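Home Data Docs Changelog Contact

# Garba blocks: hand-guided demos

Teleop demos, one arm, letter cubes on carpet. 900 episodes total, 34 throwaways kept in /rejects (bad grasps mostly, a few where the operator sneezed). Wrist view plus joint states. Gripper width logged too, but see Known issues.

Operators: Ekene Idahosa, Ditte Hjaltested. Ekene did most of September.
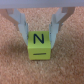
Grasp first, then lift, then hold for 6 seconds before release. Please don't trim the hold, the Plillia loader looks for it. Letter facing is not controled, whatever way up it landed is fine.

Known issues
- first 200 episodes have no gripper width, cable
- timestamps drift on long runs, resync script in tools/
- "place" label sometimes early. Will fix

Train/val split is by operator, dont shuffle.

Contact: Ditte Hjaltested, Garba project | Back to top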